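There is a kettle on when I arrive at the Granby open day, and Petronella Naidoo has a mug in my hand before I have managed to get my coat off. She started the project in February with two colleagues and a borrowed desk, and she talks about it the way other people talk about their gardens, at length and with great fondness (I could happily have listened all Friday).

The idea is simple enough. People take hand-held grippers home and do small, ordinary jobs with them, and the recordings are used to teach a robot arm to do the same. So far they have 2,000 recordings, and Mandla Coetzee, who looks after the training, would dearly like more of them to be messy. A robot that has only met clean workbenches is no use to anyone, he tells me, and off we go to look at boxes of odds and ends, bed tables, crumpled wrappers and all the other little things that slip about when you try to pick them up.

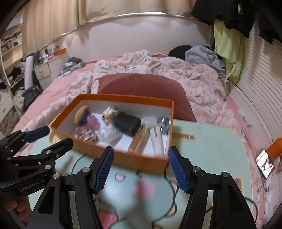 I had a turn myself, of course! It took me 11 goes to lift a bottle top, while a very patient Hatice Yüksel told me to relax my wrist and stop holding my breath. By the time my tea had gone cold I was moving teaspoons from one tray to another, and quite put out when the next visitor wanted a go.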